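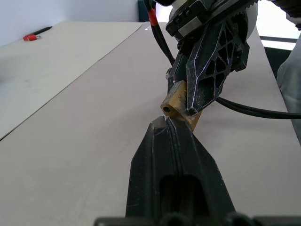

Two black grippers, with a black cable running off to the right

Is there any point in sending a first novel to reviewers after it's out?

Posted by Heidrun Reisinger

My first novel came out in June from a very small press called Flisum. It's a family story set in a town I named Hidcombe, 694 pages in paperback. The press did send out advance copies, but only 6 of them, and none led to a review that I can find.

I have 48 author copies in the hall closet. A friend in my writing group says newspapers and magazines won't look at a book once it has been published, so I should keep the copies for readings. Another says local papers and book blogs don't care about the date. I can afford to mail maybe half of them. Who is worth trying at this stage, and should I ask first or just put the book in the mail? Also, does the length put people off? I've wondered if I should mention it at all.

Jonas Haslinger

Your first friend is mostly right about the big papers and the trade magazines. They want a copy months ahead, and yours is past that. I wouldn't spend postage there.

Local papers are different. What they want is a local angle, so lead with where you live, where you went to school, or whether the town in the book is based on a real one nearby. Regional magazines and college alumni magazines are the same. My alumni magazine ran two paragraphs on my book more than a year after it was published, and that sold more copies than anything the press did.

Always ask first. Write a short email with the title, the press, the price, a description of three or four sentences, and an offer to send a paperback or a file. Put the page count in with the other details, where a reviewer expects to find it. If you leave it out and a brick arrives in the mail, it goes to the bottom of the pile. Some people like long books and will say yes for that reason.

Read a few of each reviewer's pieces before you write. I sent a quiet book about a marriage to a man who only covered thrillers - my own fault, and he was polite about it. Follow up once after a few weeks and then let it go. Keep a list of who got what, or you will end up writing to the same person twice.

Save at least 20 copies. You'll want them for libraries and readings, and small presses do run out.

uveo_reader

I run a small book blog and I take older books all the time, so yes, ask. Please don't attach the whole file to the first email though. And spell the blogger's name right.

M. Steiner

Same problem here with a poetry book. Did you ever hear back from anyone?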